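From: Usa Nuchit
To: measurement list
Date: 2025-02-09
Subject: Re: [measurement] Newsletter click rates jumped after the Bitari move

Nerea Paredes wrote:

> We moved the Sturuvitz newsletter from Vashisht to Bitari last month.
> Same list, same template, same send time. The click rate went from
> 2 percent to 5 percent on the first send and has stayed there. The
> client is happy and wants to put it in the quarterly deck. Site
> sessions tagged with the newsletter source have not moved at all.
>
> Two questions. Is there a known difference in how the two tools count
> a click? And is there any way to restate the old Vashisht numbers so
> the trend line makes sense?
>
> The list is small, 2,000 addresses, nearly all of them at company
> domains.

Nerea,

Short answers: yes, and only partly.

Vashisht reports unique clicks per recipient and drops anything from its own list of scanner addresses before the number reaches the report. Bitari reports unique clicks per recipient with no filter unless you turn one on. The setting is under account defaults and not under the campaign, so it is easy to miss during a migration. It applies only from the time it is switched on. Past sends are not recalculated.

With a list that is almost all company domains, I would expect a lot of mail gateways to fetch every link before the message is delivered. Each fetch goes through the redirect and is logged as a click. The gateway does not run the page script, so your site analytics never starts a session. Flat sessions with a higher click rate fit that pattern well.

You can check it from the raw event export. Pull one send and look at three columns: delivery time, click time and link ID. Scanner traffic normally has these marks:

- first click within 30 seconds of delivery
- every link in the message clicked, including the footer and the unsubscribe page
- the same user agent across many recipients at one domain

I would not use the time test alone. Some people do open mail the moment it arrives. Two of the marks together is the rule we use at Nolluvell, and it has held up on every account where we compared it with form fills.

One more thing you can do is add a hidden link to the template. Make it a single character in the background color, with its own link ID. A person has no cause to click it. Any recipient who shows a click on that ID gets removed from the click count for the send. Do not remove them from the list, only from the count. Screen readers will still find the link unless you mark it hidden for them, so do that as well.

I put the hidden link into the July send for our outdoor seating account and kept it in the template afterward.

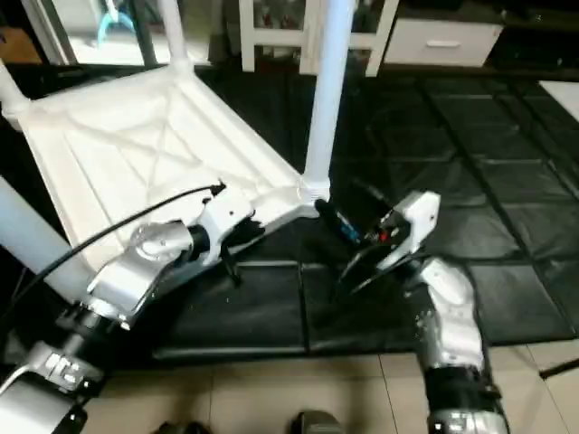

Underside of the white plastic chair, with ribbed seat.

The link sits ahead of the first text button. Placement does not matter much to a scanner, which reads the source, but keep it away from the real buttons so that a thumb on a phone does not hit it by accident.

On restating the old numbers: the Vashisht export gives you filtered totals only. The discarded clicks are not stored, so you cannot rebuild an unfiltered series from it. What you can do is go the other way. Take the Bitari raw events from the first send onward, apply the rule above, and recompute the rate. Plot that next to the Vashisht series with a vertical line at the migration. The two filters will not match exactly, so I would label it as a break in series and not compare across the line to more than a whole percentage point.

For the deck, I would take the 5 percent figure out now. If it goes in and you turn on the filter later, the next report will show a drop that has no cause in the campaign, and you will spend a meeting on it. Report tagged sessions per delivered message as the main number. It comes from one system, it did not change in the move, and the client can check it.

Also confirm that the denominator is the same. Vashisht divides by delivered. Bitari divides by sent unless the report template says otherwise. On a clean list this makes little difference, but it pulls the rate down, so it would be hiding part of the jump.

If you can post a few rows of the export with the addresses stripped, I will look at the user agents. Please keep the domain part as a hash so the rows can still be grouped.

Usa

--
Usa Nuchit
Nolluvell, reporting and measurement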